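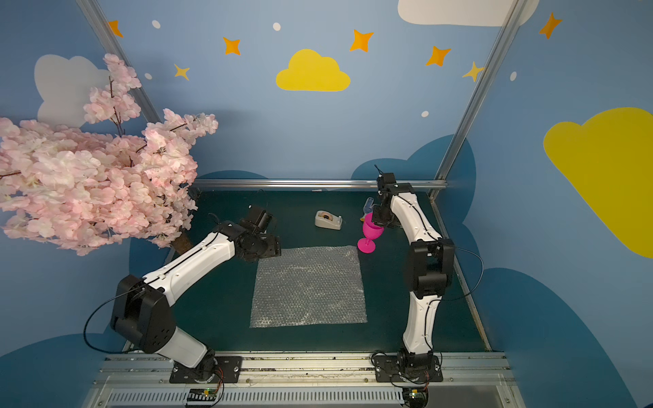 I went to the open day at Rastlow expecting to be sold something, and I was. The invitation promised "the packing bench of tomorrow". What we got was a pair of robot arms, a sheet of bubble wrap, a tape dispenser and a bright pink plastic wine glass, all inside a booth painted with clouds and stars. There was a cherry tree as well, in full (artificial) blossom. I have worked in a packing room and I don't remember the blossom.

Kelly Conceição, who was running the demonstration for Aguiar, asked the six of us to come up close. She was pleasant and didn't oversell it, which I noted in her favour. The job is to wrap the glass. One arm manages the sheet, the other manages the glass, and they are supposed to help each other out.
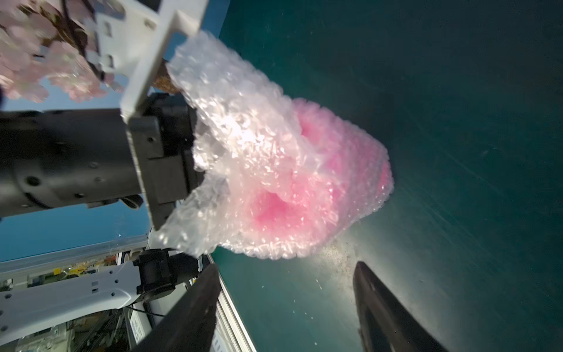
My trouble with these events is that the object is always chosen by the people giving the show. A plastic glass forgives a good deal. I asked whether they had tried it with a real one, thin stem and all, and was told that was planned for October. Fine. But October is when our Christmas orders start at Lesholm, and I would not want to be the one sweeping up.

Mervin Campbell had driven over from Stoltstead with me and he was far more taken with it than I was. He thinks bubble wrap is a properly hard thing for a machine to handle, because it springs back and never folds the same way twice. I'll give him that. I have sworn at it myself.
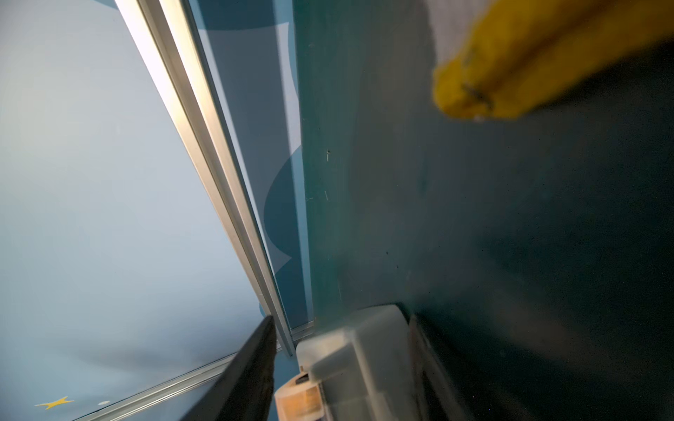 Still, a hard problem and a useful product are different matters. I asked about cost and got a leaflet. I asked how many glasses it could do in an hour and got "it depends". I asked who changes the tape when the roll runs out and there was a bit of a pause, then Kelly said a person would.
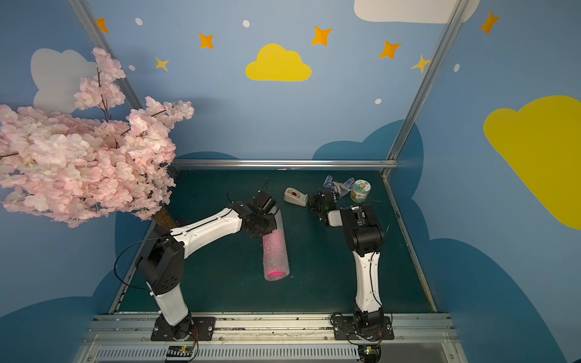 Mervin wants one on trial for 4 weeks. I've said I'll agree when somebody shows me a box of mixed orders going through it, mugs and picture frames and the awkward lamp, with me choosing what goes in. Kelly wrote that down and took my number. The tea was good, and parking is free if you use the back gate.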